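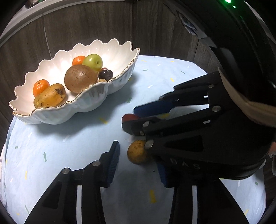
About Vumodach

Gripper service and setup. Small shop, second floor of the old Boateng building, freight elevator around back. We look after two-finger grippers for people who handle fruit, bread, eggs, anything that marks easy. Handheld ones and arm mounted ones both.

Most of this page is about the fruit bench, as that's what people call about. If you only want the address it's at the bottom.

How we got going

Teresa Mac Suibhne started Vumodach after eleven years fixing packing line equipment at Boneron. She had one bench and a drill press. First paying job was a pair of grippers that dropped every third plum. Bad pads and a bent link. She fixed the pads, missed the link, had to go back. We still check links first.

Uvetti came on as a customer the next May and is still our biggest. They run a sorting room for mixed fruit and send us their grippers in pairs. We also run a pair here on our own bench, set up the way theirs are, so when they phone with a problem we can try it the same afternoon.

What we do

Setup of new pairs. Pad replacement. Pin and linkage work. Closing force and jaw alignment. Loaners when we have them (ask, they go fast). Training for your people, half a day, at your place or ours.

We don't do arm controllers. We don't do vacuum. If you send us a vacuum cup we will send it back with a nice note.

How a pair gets set up

Customers ask so here it is, more or less what's taped to the wall.

Pads come first. Old ones off, clean the seat with a plastic scraper, never a blade. New pads go on together, both fingers, even if one looks fine. A worn pad facing a new one pulls to the side and you will chase it all day thinking it's alignment.

Then pins. Every pivot gets wiggled by hand before anything gets powered. Side play you can feel is too much. Loose pins get replaced, we don't peen them. Retaining screws get a drop of the removable threadlocker, the permanent stuff has cost us more linkages than crashes have.

Alignment. Close the jaws on a strip of paper, pull. Should drag the same at the tip and at the root. If it slides out at the tip the fingers are toed out, shim the pad seat or swap the link. Do the other gripper. Then do the first one again, the mount settles a bit after you torque it.

Closing force last. Start lower than you think. We set it on the softest piece of fruit on the bench and work up from there, a firm apple will forgive you and a ripe plum won't. Write the number on the card. The card stays with the gripper. Please stop throwing out the cards.

Once both are set they run together over the same table. One reaching in from the side, one from the front, swap over, go again. A lot of faults only show when both are working close in. Tips clip, a cable snags, one operator's wrist rolls and the pad lands on its edge. Better to find out here.

We use mixed fruit on purpose. Big and small, smooth and rough skin, some of it past its best. A gripper that only ever met oranges hasn't been tested. Same with the dish. Curved bowls are harder then flat trays, the fruit leans on its neighbors and the far finger has to get down past a rim. If it can empty a bowl it can empty a tray.

Looking after them

Every shift: wipe pads with a damp lint free cloth, plain water. Juice dries sticky and then everything you pick hangs on half a second too long before it drops. Look at the pad ribs while you're in there. If the ribs are going flat, order pads.

Every week: pins and screws, by hand and by eye. A dab of food grade grease on the pivots, wipe off what you can see.

Cycle count: we pull pads at 1880 cycles on the bench. Uvetti goes longer, their fruit is firmer. Start with our number and adjust once you know how yours wear.

Things that bring grippers back to us early

Solvent on the pads. Hosing down the body. Grippers stored closed, pads squashed against each other all weekend, then they have a flat spot and you get a call from the night crew. Store them open. Also drops. If it's been dropped just say so on the form, we don't charge more, it saves us an hour of looking.

Repairs and turnaround

Pad jobs usually go back next day. Pin and link jobs depend on parts, we keep the common ones. If a finger is cracked we replace it, no welding, no glue. Every pair goes back with the old parts in a bag so you can see what wore.

We've had over 944 repair tickets through the shop. They're all kept, every one, with what was wrong and what fixed it. Handy when somebody calls with a weird one.

Who's here

Teresa runs the shop and does most of the alignment work. The rest of us do benches, shipping, phones, whichever is ringing. We are hiring one more bench tech. Steady hands, patient with small screws, ok with the smell of overripe fruit by end of week. No robotics background needed, we've had good luck with people out of bike shops and sewing machine repair.

Visiting

Welcome, call ahead. Bring the pair you're having trouble with, plus the fruit if you can, same variety and same ripeness. Somebody brought 20 pears once and it was the most useful thing in the box. Parking in the Boateng lot, any space without a number. Elevator sticks on 1, push the button again.

Shipping address is the same as the street address, mark it Vumodach Service, 2nd floor. Put the form inside the box. Batterys out please.

Page updated November 13, 2023. Price list is being redone, call for pads.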